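Cell 11

I'd been at Rukstead all of two months when Ximena Echeverría handed me the keys to Cell 11 and went home with the flu. Lucky me!

Now, 11 was a grump. She'd sort fine all morning (springs, washers, those tiny brass pins) and then after lunch one finger would start closing late, just a hair, and pins would go skittering across the floor. I swapped the cable. I swapped it back. I called Declan, who told me to swap the cable.

So I sat down with the hand grippers, one in each fist, and did the job myself, slow, the way the cell was supposed to do it. Pinch, lift, let go. By pass 137 my wrists were killing me and I was talking to the thing like it was a horse.

And that's when I felt it – a tiny catch in the right one, right before the finger shut. A screw in the linkage, backed out maybe half a turn. Same screw on the cell, same half turn!

I tightened both and called Ximena.

"Did you try the cable?" she croaked.

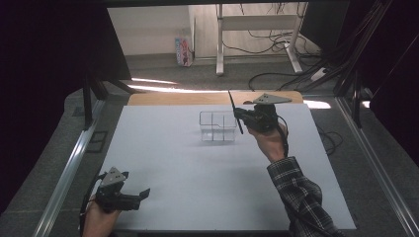 Both grippers over the table by the divided box, right hand up.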